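Print this entry
E-mail this entry

Wed 1 August — Moverell hand, card task

Picked up from the March notes. Goal for the club demo is unchanged: pinch a key card, line it up with the slot, insert, withdraw. Thumb closing limit was 158 in the old config; dropped it to 139 because the card bows under the higher value and the leading edge misses the slot. Wrist roll still set by hand. Ran 10 attempts on the new limit, log is in the Rendance folder under "card_b". Arrow end of the card goes in first, please stick to that so the logs compare.
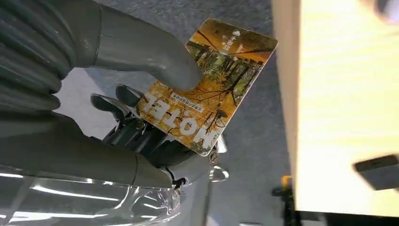 Aoife Daly wrote in the margin that 139 is too low once the card meets any friction, and that she'd sooner keep 158 and move the thumb contact closer to the slot end. Fair point. Will try both on the same card before changing the default.

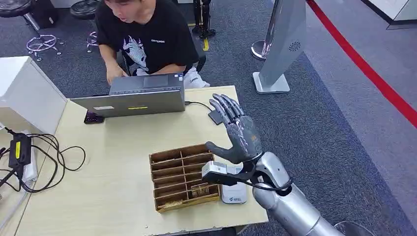
Duggan script now reads joint angles at start-up and refuses to run if the thumb is off zero. Took 2 tries to get the timeout right. Next job is the tray pick. The cells are narrow and the dividers thin, so the fingers need to come in along the length of a cell. Approach angle to be worked out in Birnano first, then at low speed on the bench.

Still to do: label the wrist cable, back up the config.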